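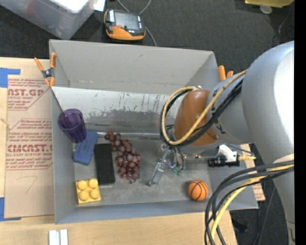 The Zulu arm at the bin, with grapes and a basketball still to sort out.

Zurkcombe Robotics Club wants new members for the spring build

We are five people, one arm and a gray bin, and we'd like to be more people. The project is called Jakodard. The goal is simple to say: the arm reaches into the bin, picks up the thing we asked for, and puts it down somewhere we also asked for. We have been working on this since January. The arm has opinions.

You do not need to know how to code. Three of us didn't, and one of us still claims not to. It helps if you can strip a wire, read a log file without sighing, or move a toy block back to its starting spot 25 times in a row and stay pleasant company.

What we offer: room 229, evenings from 5 p.m., a lot of tape, and a place on the team for the Sutden student picking contest. There is no pay. There are snacks, and none of them come out of the bin.

To apply, send us a few lines about something you took apart and whether it ever went back together. Either answer is fine. First-year students are welcome, and so are people who have quit other clubs.

Contact: Zurkcombe Robotics Club, Room 229 | © Zurkcombe Robotics Club | Back to top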